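Salut, et bienvenue dans le dépôt du club Akano ! On est quatre, on bricole de la manipulation robotique après les cours, et ce README sert surtout à ce que la promo suivante s'y retrouve (moi comprise, dans six mois…).

Le projet de l'année s'appelle **Okateo** : apprendre à un bras à plier du linge à partir de gestes humains, enregistrés avec une pince tenue à la main.

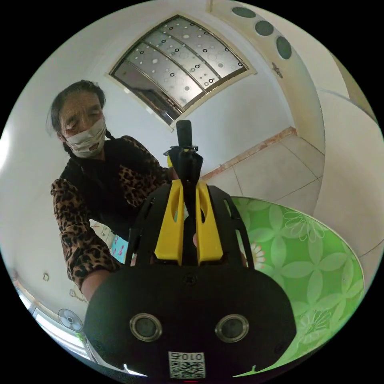
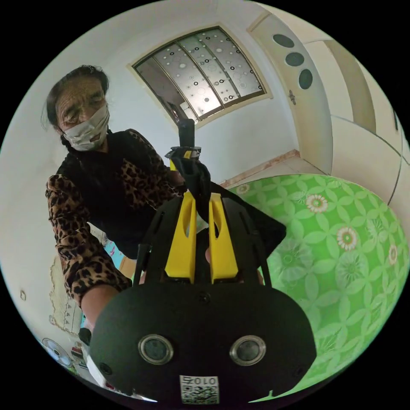

**Il faut un robot pour enregistrer des démos ?**
Non, la pince à main suffit. Le bras ne sert qu'à la fin, pour tester la politique apprise.

## Ce qu'il y a dedans

- `demos/` – 1019 épisodes, un dossier chacun
- `calib/` – à refaire si vous démontez quoi que ce soit
- `hindar/` – notre script de tri, écrit par Teófilo Rivadeneyra (les commentaires sont en espagnol, courage)
- `rejets/` – 21 épisodes ratés que je garde quand même, ils m'ont bien aidée à déboguer !

## Pour démarrer

```
pip install -r requirements.txt
python hindar/tri.py --max 600
```

Avec `--max 600`, ça tient sur les PC de la salle Rengifo. Au-delà, ça rame – prévoyez un café.

## À faire

- [ ] renommer les dossiers avec des accents (pardon)
- [ ] synchro audio, jamais finie
- [ ] préparer la démo de juillet

Une question, un bug ? Ouvrez une issue, je passe presque tous les soirs.

Lucero Montoya, 28 avril 2026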